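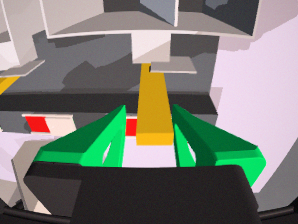 Laryea Practice Pack for Simulated Cells, review

I bought the Laryea pack in June, for the trainees at our workshop in Pakow. It has a sorting station to work with in simulation and a handbook of 184 pages with 22 rules for gripper work. My colleague Rhea Manalo read the handbook with me, and we tried the rules one after another.

The rules for grasping are the best part. Rule 4 asks that you check the gap on each side of the part before you close. Rule 5 says to stop if one finger will touch much earlier than the other. My trainees always want to close first and look later, so I was happy to see it written in plain words.

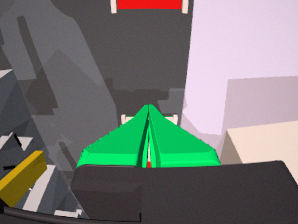
Green fingers nearly touching at the tips, with the red panel further back.

Rule 9 is about the view from the wrist. When the fingers hide the object, you must confirm its position from a second view before you move. I agree with it fully, but the handbook does not say what to do if the two views disagree. I wrote to Laryea about this point and Fadime Baysal answered me politely that it will be in the next edition.

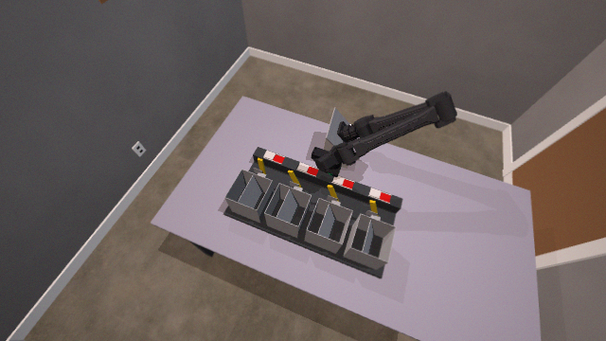
Layout and marking

The station has four bins in a row, with a red and white rail behind them. From a high view the order is easy to read. I would like numbers on the bins also, because "the second bin" depends on which side you count from, and the handbook changes side in chapter 16.
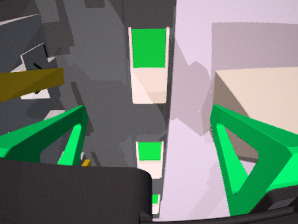

The chapter on records is too short for me. It wants a log for every failed grasp, but gives no form for it, so Rhea made one for us on a single page. I can recommend the pack to teachers who have already some practice with robot cells. For a complete beginner I would wait for the next edition.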